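How to set up a pegboard tool wall (and keep it from turning into a junk wall)

Quick version of how I do it. I've put up a few of these now, first one was terrible, the last one at the Hevo workshop is still straight so I guess I learned something.

What you need

Pegboard panel
Furring strips, 1x2 is fine
Wood screws plus a few washers
Stud finder
Level
Drill
Pencil, masking tape
Hooks – more than you think, buy the big bag

Step 1. Pick the board

Hardboard is cheap and comes in white or brown. Fine for hand tools. It sags if you hang heavy stuff on it and the holes chew out after a couple years. Metal is stiffer, costs more, takes its own hooks a lot of the time so check before you buy a whole bag of the wrong ones. I did that. Plastic I've only used once, from Skakus, item 1353. Light, easy to cut, a little bendy in the middle until I added another strip.

Hole size matters. Quarter inch holes take the thick hooks and the thin ones. Eighth inch holes take thin only. Spacing is usually one inch on center either way.

Step 2. Lay it out on the floor first

Do not skip this. Put the board flat on the floor, or tape out the same size on the floor if the board isn't home yet. Dump every tool you want on the wall next to it. Now start placing.

Stuff you grab every day goes between your waist and your eyes. Long things on the outside edges. Leave a hand's width around anything you have to lift up to get off the hook, that's the mistake everyone makes, they pack it tight and then you can't get the hammer out without knocking down the square.

Leave gaps. You will buy more tools.

When it looks right take a photo with your phone. Or trace each tool on brown paper if you want to go all the way with outlines.

Step 3. Find the studs

Run the stud finder across twice, mark with tape instead of pencil so you can move it. Knock in a small nail somewhere the board will cover just to be sure. Studs are mostly 16 inches apart but my garage has one that isn't, naturally right where I wanted the edge.

Concrete wall? Sleeve anchors and a masonry bit. Wear the glasses.

Step 4. Furring strips

The hooks need room behind the board. No gap, no hooks. Screw one strip along the top, one along the bottom, one in the middle. Level each one. If the panel is wide add another vertical strip at each end so the corners don't flex.

Some panels come with a frame or spacers already on the back, then you can skip this whole step. The Grerko ones do. Check the box.

Step 5. Hang the board

Easier with two people. If you're alone, screw a scrap of wood to the wall as a ledge, level, and rest the board on that while you drive the top screws. Use washers or the screw heads go strait through the holes. Don't crank them down, snug is enough.

Top row first, then check level again, then the rest. Take the ledge off.

Step 6. Hooks

Straight pegs for anything with a hole in the handle. Short ones for light stuff, long ones if you're hanging several things on one peg. Curved hooks for loops. Double prongs for hammers and anything with a head.

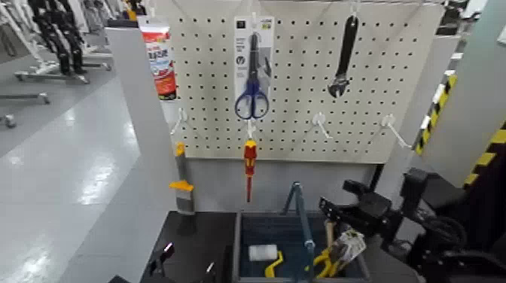 Scissors, wrench and screwdriver up, with a few hooks still free.

Hooks that jump out when you grab the tool are the number one complaint. Fixes:

Little plastic locking clips, push in over the hook base
Dab of hot glue behind the board (comes off later with a knife)
Zip tie through the next hole over
Two point hooks insted of single

I use the clips on everything I touch daily and don't bother with the rest.

Bend the hook in at 90 degrees to the board, then rotate down until it seats. If you have to force it you've probably got the thick hook in the thin hole.

Step 7. Bins and shelves

Small bins for bits, screws, tape measures, pencils. Keep them low, they get heavy quick. The Cui bins, number 1381, hang on two hooks each and don't tip forward, which is more than I can say for the ones I had before. Don't put a shelf at head height. Ask my forehead.

Step 8. Live with it for 3 weeks

Don't outline anything or label anything yet. Just use it. You'll notice you keep putting the pliers back in the "wrong" spot – so move the hook there. Once things stop moving, do the outlines with a paint marker or just stick labels under each hook.

A few other things

Painting hardboard: use a foam roller, thin coats. A brush fills the holes and you'll be poking them out with a nail all evening.

Power tools – I wouldn't. Cordless drill in a proper holder ok, but screw the holder into a stud.

Damp garage: leave the bottom edge a couple inches off the floor and wipe the steel tools with an oily rag now and then. Hardboard swells if it gets wet and it doesn't go back.

Renting? Get a board on a freestanding frame or bolt one to the back of the workbench. Costs more, no holes in the wall, comes with you when you move.

Kids around: sharp stuff in the top rows, hooks clipped.

Next one I'll do drawer dividers, probably November if the saw is back from repair.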